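Shared laundry rooms: revised arrangements at Omerton and Enon Court

The Residents' Services Office confirms that the revised arrangements for the shared laundry rooms take effect on 1 May. They apply to all tenants of Omerton and Enon Court, including those on short lets. Tenants at Zatthorpe Road have their own supply and are not affected.

Bookings will be made in slots of three hours, and each household may hold up to four slots in any calendar month. Slots not taken up within the first half hour will be released to other residents. The laundry charge remains part of the service charge and will not be billed separately.
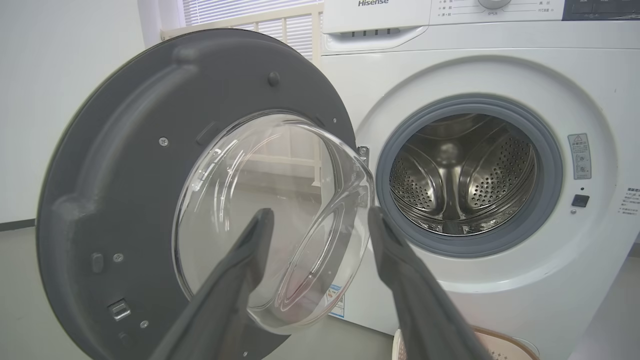 How do I book a slot if I do not use the internet?
Paper booking sheets are kept at the reception desk in each building, and staff will enter your slot on the system the same day.

The maintenance contract has been renewed with Ekström at a cost of 1,290 pounds for the year. Faults should be reported to reception and not to the contractor. Residents are reminded that rugs and pet bedding may not be washed in the shared rooms.

A total of 200 new key fobs has been ordered. Existing fobs will continue to work until the end of May, after which they should be handed in at reception.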